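Garkell's Lantern: Your Questions Answered
Updated August
By the developer

I make Garkell's Lantern mostly by myself, in the evenings, and my inbox has filled up with the same handful of questions, so I finally sat down and wrote out the answers. If yours is missing, use the contact form in the game's settings menu and I'll get to it (Monday is my mail day).

What kind of game is it?

It's a hidden object adventure with a bunch of puzzles mixed in. You play a lamplighter who comes home to the harbor town of Skolau and finds every street lamp gone dark. You poke through attics, boat sheds and one very cluttered bakery looking for lamp parts, and the story comes out bit by bit as you find them.

Do I need to have played Bevan first?

Nope! Bevan was my first game and it's set a good hundred years earlier. A couple of family names carry over and there's a ghost you might recognize, but you can start with this one and follow everything fine.

How long does it take to finish?

There are 20 chapters. I can't give you a good number in hours, because some people race through and some people click on every seagull. There's also a bonus chapter that opens when you finish the main story. It's short, and it's my favorite part of the whole thing.

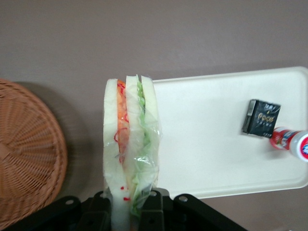 2 min read

I'm stuck on the clock tower puzzle. Help?

You and half of my inbox! Look at the paintings in the stairwell again. The birds in each one face a certain way, and that's the way you turn the hands. Start with the painting at the bottom of the stairs and work up. If you'd rather just move on, the skip button lights up after a little while and there's no penalty for using it, except in Expert mode, where I took it out.

How do hints work?

Tap the lantern in the corner and it'll glow over something you need. Then it has to recharge, which is quick in Casual and pretty slow in Expert. Hints are free. I don't sell them and I'm not planning to.

What are the brass coins for?

Decorating your room over the lighthouse. The most expensive item is the telescope, at 950 coins, and you can earn up to 2,768 in a full playthrough, bonus chapter included. You won't be able to buy the whole catalog the first time around. Coins do carry over to a new game, though, so a second run gets you the rest.

I bought the game on my tablet. Can I move my save to my computer?

Yes, if you made a Bustar account (that's the little save service I use). Sign in on both devices, open Settings, and pick Sync. Do the tablet first! If you sync the computer first with a brand new game on it, it'll ask which save to keep, and it's easy to tap the wrong one. I did it myself while testing and lost nine chapters.

Will there be a sequel?

I've got a map and a notebook full of puzzle sketches. No date yet, sorry. I want to get the large text option finished for this game before I start building anything new, and I'm still fixing the dialogue boxes in chapter six.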